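Chapter 6
Surface Pattern and Imitation

In this chapter you will learn
How a pattern differs from a texture
Why makers copy one material in another
How a picture changes when it is moved onto an everyday object
What to check before choosing a patterned surface for a room

Key terms: veining, repeat, ground, transfer print, bleed, border

6.1 Two kinds of surface

Run your hand over a brick wall and you feel its texture. Run your hand over a sheet of wallpaper printed with bricks and you feel paper. The first surface has a texture you can touch. The second has a pattern that stands in for one. Designers call these actual texture and visual texture, and most rooms contain a good deal of both.

Visual texture is old. Painters in country churches brushed streaks onto pine columns so that they would pass for stone from the back pews. Cabinetmakers dragged combs through wet glaze to copy oak grain. The work was slow, and a good grainer was paid well. Printing made the same effect cheap, and by the time your grandparents were setting up house a stone or wood look could be bought by the yard.

Stone remains among the most copied materials. A stone pattern has three parts. The ground is the main color. Over it lies the clouding, which is made of soft areas slightly lighter or darker than the ground. Last comes the veining, the thin lines that cross the clouding. Beginners tend to draw the veins first and too evenly. Look at how unequal they are on any slab, and how often one fades out before it reaches another.

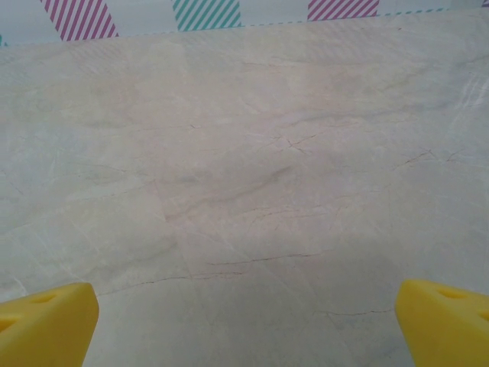

Figure 6.1 A tabletop with a marble-like finish. Note the pale ground, the soft clouding and the thin darker veins.

The viewing angle matters as well. A pattern that looks open and calm from straight above will seem crowded when seen from a chair across the room, where the far part is squeezed together. Samples should be looked at from both positions before an order is placed.

6.2 The repeat

A printed pattern is made from a block of design used over and over. The distance from one point in the design to the same point in the next block is the repeat. Benedita Teixeira, a designer at the Bikar print works, keeps a stone pattern with a repeat of 139 centimeters and another with a repeat of 35. On a narrow shelf the two are hard to tell apart. On a long counter the shorter one gives itself away, and the eye goes to the same dark vein again and again.

6.3 Pictures on useful things

A painting is made to be seen whole, upright and at a distance. An apron, a mug or a tray is handled, turned and covered up. When a picture is moved from one to the other, three decisions have to be made: how much of it to keep, where to place its main shape, and what to do at the edge. Where the print runs all the way out, with no blank margin, it is said to bleed.
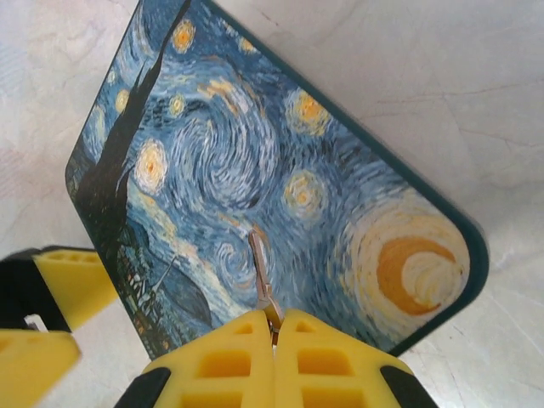 Borders deserve more thought than they usually get. In her notes for the Bridcombe evening class, Silvia Štefanec asks students to cover the border of a printed object with strips of paper and then take the strips away. The difference is often large. A tray printed edge to edge with Van Gogh's "The Starry Night" can be held together by a dark teal-green rim, since that color sits close to the deep greens in the cypress and stays clear of the paler blues in the sky. A bright rim would pull attention outward.

Before you read on

1. Find a surface at home that imitates another material. Name its ground.
2. Measure the repeat of a curtain or a length of wallpaper.
3. Choose a printed object you use every day. Sketch it with a border of a different color and write two sentences on what changed.

Section 6.4 takes up transfer printing and the way ink behaves on curved surfaces.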